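Chapter 4
Planning and Budgeting for a Small Robot Cell

After reading this chapter you should be able to:
list the costs that fall outside the price of a robot arm
draw up a first equipment budget for a bench-top cell
decide which items to order early and which can wait
set aside a sensible sum for wear and replacement

4.1 The price on the quote

Most first budgets for robot equipment are too small, and they tend to be too small in the same way. The buyer asks for a quote on an arm, adds a little for delivery, and sends the total up for approval. Weeks later the arm is on the bench and cannot be used. There is no suitable supply for the second unit, the mounting plate has the wrong hole pattern, and the fingers that came in the box are the wrong shape for the part.

The case we follow through this chapter is Tindall, a small firm that assembles and repairs hand-held meters. Tindall wanted two light arms on one bench to move and present small parts. The first request to the finance office had a single line on it: two arms from Skorach, with standard grippers. The final order had 13 lines. The arms were still the largest item, but the other lines together came to nearly 30 per cent of the whole.

None of those extra lines was unusual. They were brackets, cables, power adapters, spare fingers, bench preparation, software support and hours of staff time. Any of them could have been foreseen by someone who had set up a similar bench before. The purpose of this chapter is to let you foresee them on your first attempt.

4.2 What sits on the bench

Before you write any figures down, draw the bench. A pencil sketch to a rough scale is enough. Mark the footprint of each arm, the area it can reach, and everything fixed to or resting on the surface. Then mark where each cable starts and where it ends. Many omissions in a budget show up at this stage, as a line on the drawing that leads to nothing.

Power deserves its own pass over the drawing. Small arms are often run from separate adapters, and these take up room on the bench unless a shelf or tray is bought for them. Count the wall sockets within reach and compare that with the number of plugs. If an electrician is needed, get the price now, as the work may have to be booked well ahead.

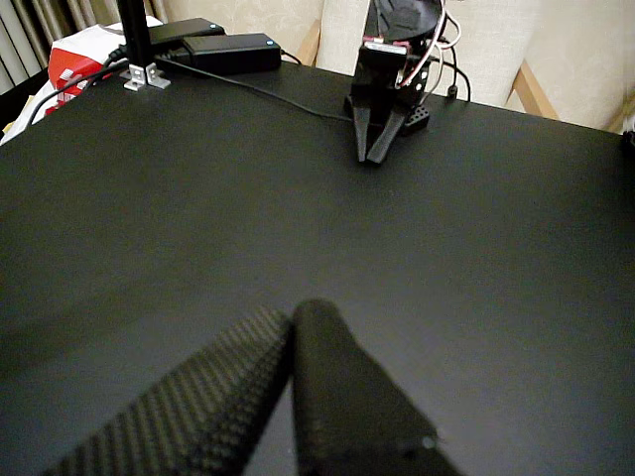

What should a first budget for a bench with two arms include?

It should include the arms, their grippers, the mounts and brackets, power supplies, cables, the table itself, spare parts, delivery, any electrical work, training, and the staff hours needed to set everything up. If one of these is already in the building, keep the line and enter a zero, with a note saying where the item will come from.

The zero lines matter more than they seem to. At Tindall the table was entered as already owned, and it was. It was also in daily use by the repair section, who had not been asked. A note beside the zero would have raised the question before the order went out.

4.3 Grippers and fingers

An arm is a general machine. The gripper is where it meets your particular work, and it should be budgeted as a separate item even when the supplier includes one. Fingers differ in shape, stiffness, surface and weight, and two pairs which look much alike may hold the same part very differently. Ask the supplier for a trial pair before you commit to a set.

Fingers also wear. Treat them as consumables, in the same class as drill bits or gloves. Tindall ordered spare fingers through Grorkance, a parts dealer, at a cost of £455 for the first year. That sum was placed in the running budget, where it will be seen again at renewal. Had it been hidden in the purchase price, there would have been no money for spares in the second year.

4.4 Staff time

Setting up takes longer than suppliers suggest, mainly because their estimates begin when the bench is clear and the parts are all present. Tindall allowed 20 hours for one technician. This covered fixing the mounts, routing cables and running the first checks. It did not cover training the people who would use the bench afterwards, and a further request had to be made in January.

Cost staff hours at the full rate your employer uses, including overheads. If you do not know the rate, ask the finance office before you guess. Record the hours in the budget even if no money changes hands between departments.

4.5 Order of purchase

Items with long delivery times should be ordered first, and the arms are not always among them. Machined brackets can take longer than the machine they hold. Software support should start close to the day the equipment will be used, so that the paid period is not spent with the boxes unopened.

The next section sets out the budget sheet used at Tindall, known inside the firm as the Caro sheet, and works through it line by line. Keep your own bench drawing beside you as you read.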